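I gave away 69 dinner plates this spring, and I still have more than two people need. They came from my aunt's house on Plorkside, where she had hosted every birthday, wake and card night for as long as I can remember. She never owned a set. She bought plates singly, at yard sales mostly, and if one broke she was almost pleased - it meant another Saturday of looking.

So the question for this month's column is how many plates a household should keep. I asked for your opinions in the last issue and, wow, did I get them!
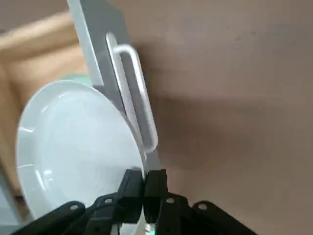
Till Sauerland wrote that two per person is plenty, and that anybody who keeps more is just putting off the dishes. He has lived that way since he moved to Godberg and says his sink has never been full. When company comes he borrows from next door and sends the plates back with cake on them.

I love the cake part, but I couldn't do it. I like knowing I can feed ten people on short notice, even if it only happens in September when my cousins come through. My own number is twelve big ones and eight small, all white or green so that odd ones still look like they belong together. Colored rims went first (sorry, Aunt Naqvi). Then anything too wide for my cupboard, and that hurt more, as the wide ones are best for spaghetti.

Where to keep them is the other half of it. Several of you swear by a deep drawer down low, and I'm coming around. My shoulder isn't what it was, and lifting a stack down from over my head got old.
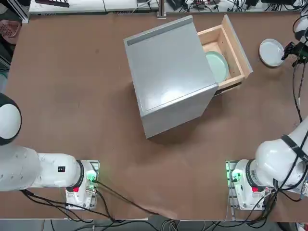
*A green plate in the drawer, a white one on the table.*

If you try a drawer, put the heavy plates toward the back and don't stack them to the very top. Mine caught on the frame above and I had to fish around with a butter knife to get it open again.
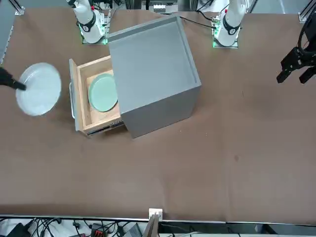

I also lined the bottom with an old dish towel, folded once, and the rattling is much better now. Shinji Kobori sent me a note suggesting cork, so that may be next if I can find a piece big enough. The last box of my aunt's plates is still in the hall, and if you want any of them, write to me before I start getting attached again.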